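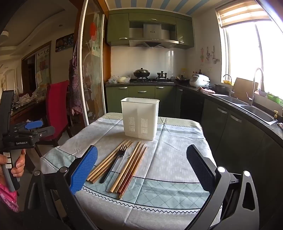 Can you make decent hand-cut noodles with plain all-purpose flour?

All-purpose flour makes perfectly good hand-cut noodles, as long as you keep the dough dry and give it a long rest.

There, that's the short version for anyone reading this on their phone in the grocery store. The long version follows, and it really is long, so get a drink.

I've been meaning to answer this one since it came through, and then we had company, and then the basement did its thing again. I'm leaving the whole message in so the newer folks on the Vodarley list can follow along.

> Hi all, first post, I've been reading for a couple of months. I tried the hand-cut wheat noodles from the Hinero booklet (page 107, the ones with the scallion oil) and mine came out like wet rope. I used ordinary all-purpose from the supermarket. The recipe only says "flour." I mixed it in a bowl, added water until it felt nice and soft, kneaded until it was smooth, rolled it out, cut it and boiled it. They stuck together on the board and then they stuck together worse in the pot. The flavor was OK.
>
> Do I need to order bread flour? Somebody in the archives swears by the Vemden high-gluten, but shipping to me costs more than the bag. Also, we're up at 3000 feet, if that makes a difference. And how do people cut them so evenly without a machine? Mine ranged from shoelace to belt.
>
> Thanks, and sorry if this has been covered!

It's been covered, but it was years ago and the old archive search is useless, so please never apologize for asking!

OK, first thing. I read "added water until it felt nice and soft" and winced a little, with great affection, because I did exactly that for my whole first winter. Noodle dough shouldn't feel nice. Not at the beginning, anyway. It should look like a mistake: shaggy lumps, dry flour in the bottom of the bowl, and you standing there sure that somebody left a cup of water out of the recipe. If it's comfortable to knead right away, it's a bread dough or a dumpling dough, and it'll do what yours did, glue itself to the board and then to its neighbors.

What I do is weigh it. For 300 grams of all-purpose I use 130 grams of water with a good pinch of salt stirred in till it dissolves. Drizzle it in slowly and stir with whatever's handy (I use a fork or one chopstick, held like a pencil), so you get lots of little crumbs and no swamp in the middle. Then squeeze the crumbs into a lump. Ugly lump? Great. Cover it and walk away for half an hour. When you come back it'll be a different animal, I promise. Knead it for five minutes, let it sit again, knead it a little more, and somewhere in there it goes smooth without you having done much.

The second rest is the one people skip, and I'd say it matters more than the flour. Give it an hour on the counter, wrapped up well. If you try to roll it too soon it'll keep springing back at you, and you'll get mad and add water. Don't! Wrap it up, go fold some laundry.

About the Vemden. I've used it, I like it, and I wouldn't pay that shipping either. It gives you a chewier noodle that stands up better in soup, and it forgives you if you wander off while the pot's going. But for a dressed noodle like the scallion oil one I'd just as soon have the softer bite. If you want a bit more chew, see if your supermarket has any kind of bread flour and go half and half. You'll want a spoonful more water when you do that. Work up to it by teaspoons.

On the altitude: I'm not anywhere near that high myself, but my sister-in-law is, up past Pugh, and I've cooked at her house plenty. Your water boils at a lower temperature than mine does, so things take longer. I give them an extra minute and start tasting early. It isn't what made them stick, though. What I notice more up there is how dry the air is. A sheet of dough left sitting out gets a skin on it in no time and then cracks when you fold it, so keep a damp towel over whatever you aren't working on.

Now, sticking. Use way more flour on the board than seems decent, and if you have cornstarch or potato starch, use that for the dusting. It doesn't soak in the way flour does, and most of it washes off in the pot. Dust the top of the sheet before you fold it, too, and rub it right out to the edges. Fold it loosely, back and forth like a paper fan. Please don't press it down. Then cut straight down with your biggest knife, no sawing, and as soon as you've got a handful cut, pick it up and shake it open. I do mine a handful at a time and drop them in little nests on a floured tray.

Big pot, lots of water, rolling hard before anything goes in. Shake off the extra starch and stir as soon as they hit the water. If your pot is small, cook them in two batches and quit worrying about everybody eating at the same moment. First batch people can be on dish duty.

As for even cutting, I've been at this a long time and mine still come out in assorted sizes. Rolling the sheet to one thickness gets you most of the way. A fat noodle and a skinny noodle from the same even sheet cook close enough that I've never had a complaint. It's the thick *patch* in the sheet that gives you a raw gummy bit. I roll from the middle out, turn it a quarter, roll again, and hold it up to the window now and then to look for dark spots.

A couple of stray things while I'm here:

- The scallion oil on page 107 wants a lower flame than they tell you. Mine burned twice before I stopped trusting the booklet. Go slow, and pull the scallions when they're brown at the edges.
- You can freeze the cut noodles in their nests. Freeze them on the tray first, then bag them. They go straight into the pot from frozen, no thawing, or you'll be back to wet rope.
- Leftover dough keeps overnight in the fridge. It goes a bit gray, which is normal and tastes fine.
- Whoever asked in December about buckwheat, I haven't forgotten you. I've had three tries and two were bad. Report coming.

If you do another round, write back and tell us how the dough felt at the crumbly stage, and what you weighed out. And if anyone else on here cooks at altitude and has a better idea on timing than "taste it," please jump in, I'm going by one kitchen and a stove with only two good burners.

Off to see about the basement.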